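Small Boats Deserve Old Sails

Every spring in our marina I hear the same advice: if you buy a used boat, change the sails first. I do not agree with it, and I have paid for this opinion with some slow afternoons.

My boat, the Bilel, is 30 feet long. When I bought her from Reda Radwan, her mainsail was already soft like a shirt. Everybody told me to order a new one. I sailed with the old one for 7 seasons, and it taught me more than any course. A tired sail punishes you when your trim is lazy. You must move the halyard, the outhaul, the sheet, and look up again.
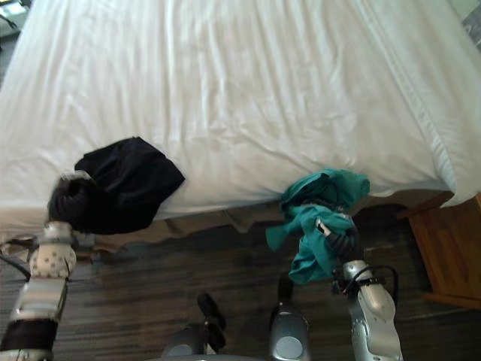
A fitted sheet on the bed, with a skirt below.

My friend Zineb Zaki does the opposite. She replaced everything in her first month, and she sails faster than me, I admit it. But she also reefs late, because she does not want to cover that beautiful cloth. In July she came back to the harbor with a broken batten and a bad mood.

I do not say that a torn sail is good. Stitching must be checked, and a sail that can fail offshore has no place on board. My complaint is about the money. A new owner spends on cloth what he should spend on rigging, on the engine, and on days at sea. The sailmaker at Stoklow asked me 440 for a repair and a wash, and I found this price fair.

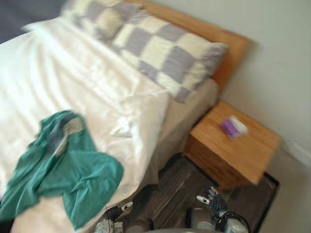
When should an old mainsail be replaced?
Replace it when the cloth tears easily by hand near the leech, or when the sailmaker says that new stitching will not hold.

Until that day, I will keep mine and arrive second.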